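Brisik gripper kit: my bench gallery
Posted by Raili Heinonen, Sep 1, 2026

Hello again! A few of you asked for pictures after I mentioned the Brisik kit in my last post, so I've finally sorted through the folder and pulled out the ones worth sharing. I'm not a roboticist by training (I look after packing and dispatch for a small firm that sells cased hand tools), but I've wanted an arm on the bench for ages, and the Brisik was the first add-on gripper that looked as if I could fit it myself without ringing somebody every ten minutes.

Quick background for anyone new. The kit is a two-finger gripper, a wrist camera and a bracket set, and it goes on the end of an arm you already have. Mine came from Kettunen, who also do the cables and the spare fingers. It was 700 euros with the camera included, and delivery took 9 days. My colleague Indira Sundaram wrote the little program that runs it, and Vilho Suominen put up with the two of us hogging the good table for most of a fortnight.

What I wanted to know was simple enough. Can it deal with the black plastic cases we send out every day? They're awkward things. The lids are ridged, the handle is moulded in so there's nothing sticking up to grab, and black on black is no fun for a cheap camera. I also wanted to know how much of a pain the cable would be, as that was the complaint I kept reading on the forum before I bought it.

Everything in the gallery is at table height with the cloth up behind. Click through for the bigger versions. 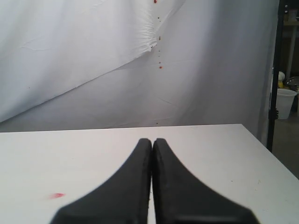
Fingers closed, from the wrist camera. I like how neatly the tips come together.
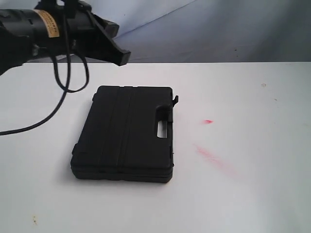 Jaws open over the table, case lying flat, and the cable doing its big loop underneath. You can spot the handle cut-out in the lid.
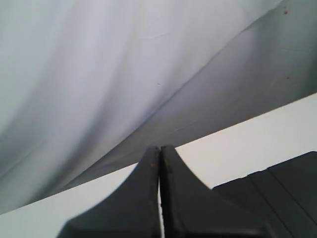 Wrist camera again, fingers together and the tips up near the foot of the cloth. Look for the thin bright slit between them.

What I liked

The fingers, first of all. I'd expected something clumsy at this price, but the shape is really nicely thought out - narrow at the tip, wide at the base - and that means you can get the ends into a handle recess without the rest of the gripper getting in the way. Indira was very taken with that and went straight off to try it on everything in the stockroom, including her own lunchbox.

I also got on well with the wrist camera view. You always have the fingers in the bottom of the picture, so you know where you are, and after a day or so I stopped looking at the arm itself and just watched the screen. It does take some getting used to if you're like me and expect "up" to be up! Once the wrist turns, the table edge turns with it, and I spent my first afternoon steering the wrong way.

Fitting was easy. The booklet says 20 minutes and I took a good deal longer, but that was me putting the bracket on back to front and then having a coffee about it. The screws are all one size and there are spares in the bag, which I wish more companies would do.

What I'd change

The cable, then. The forum was right. There's a lot of it, and nothing in the box to hold it against the arm. I'd have happily paid a bit extra for a couple of decent clips. Lauri Laitinen (he runs the same kit in his workshop and very kindly answered all my emails) uses the soft reusable ties from Skurar, one at the wrist and one further back, and leaves enough slack for the wrist to turn all the way. I've ordered a pack.

The other grumble is the software that comes with it. It works, but the menus are a muddle, and the setting for how far the jaws open is tucked away under "Session" for some reason. If you save a position and then change the opening, it forgets the position. Lauri says this has been the case since March, when the last update came out, so I'm not holding my breath.

And I'd like a paler finger option. Black fingers near a black case are hard to make out on a small screen, at least for my eyes. Kettunen tell me the spare sets only come in the one colour at the moment.

Would I buy it again?

Yes, I think so. Before this I had the Rosov gripper on loan for 2 weeks and it was a sturdier thing altogether, but it cost more than twice as much and the fingers were too fat for our handles. If you're lifting heavy stuff, I'd still point you towards that one. For cases, boxes and general messing about at a bench, the Brisik suits me fine.

A few of you wanted settings. I keep the speed down at the lowest notch for anything with a handle, and I have the force set just under the middle. Ilari Hämäläinen asked in the comments last time whether it can open the case latches as well. I haven't tried it yet, Ilari, but it's next on my list, and I'll put up another gallery when I've had a proper go.

If you've got the same kit and you've found a better way to tame that cable, please do leave a comment below. Same goes for anybody who's worked out the "Session" menu!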